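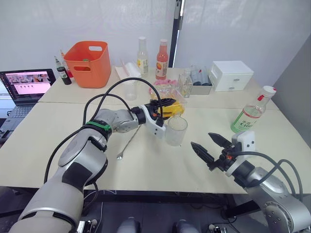 Lemonade should take no longer to pour than coffee, one reader wrote to us after our summer piece on office kitchens, and if it does the table is laid out wrong. The reader signed only as a resident of Stirnville and went on for two pages about ice. We think the first line was right, and it is the reason for this article.

A drinks table is a simple thing. It needs a flat top, a few bottles, something to stir with and enough cups. Most of us set one up the same way every time: bottles in a row at the back, cups wherever they fit, and the spoon wherever it was last put down. It works for four people at home. It works less well when a room full of people comes out of a meeting thirsty.

Stirnville has a population of almost 4,000 and a surprising number of places that serve cold mixed drinks without alcohol. The Hotine, on the square, lists 17 of them on a board by the door. Furtado, a smaller shop near the bus station, keeps a short menu and changes it in September, when the peaches run out and the pears come in. We spent a morning in each, watching how the counters were arranged.

The tops first. Many people who serve drinks in a borrowed room push tables together to get the width. Pale tops are pleasant to work on and show every spill. The seam is the weak point. Liquid runs into it, and sugar syrup stays there. At Furtado they lay a folded cloth along the join during service and wash it at closing. At the Hotine the counter is one piece, and they still wipe it after every order.

Bottles belong at the back, with the tall ones behind and the labels facing the person who pours. Juice and anything milky should stand side by side, as they tend to go into the same glass. Clear bottles are worth having. You can tell how much is left without picking them up, and you can see when something has separated and wants a shake. Caps go back on after each pour. A bottle without its cap picks up fruit flies by noon in warm weather.

Syrups and flavorings come in small bottles, and small bottles fall over. A shallow tray solves this. Stand them upright in it, leave a little room between them, and move the whole tray when you need to wipe underneath. Both shops do this. Furtado's tray came out of a dresser drawer and has been in use since the place opened.

Cut fruit and other fillings keep best in clear containers with straight sides. Put them in front of the bottles, close to the cups, so that nothing drips over the tabletop on its way across. Fill them halfway and top them up from the refrigerator. A full container looks generous at ten in the morning and tired by one.

The long bar spoon gets used for everything: stirring, lifting fruit, reaching the bottom of a tall glass. It also gets laid down between orders, bowl end on the table, in whatever was spilled last. A tall cup of clean water is a better place for it. Change the water often. The Hotine has a second spoon for drinks with milk in them and keeps the two apart.

Glass or plastic is a matter of taste and of how far the sink is. Glass holds the cold better and feels better in the hand. Plastic is lighter to carry and safer on a patio. There is no harm in having both on the same table, as long as the glasses stand where a sleeve won't catch them.

Paper towels are usually forgotten until they are needed. Keep a roll within reach, away from the pouring side. Straws, lids, spare caps and napkins can go in a small set of plastic drawers at the far end. We have used a Varkard unit for this at home. The drawers stick a little when they are full, but they keep the dust off.

Mix one drink from start to finish before anyone arrives. If you have to reach across an open container for a bottle, swap the two. Then put the ice out last.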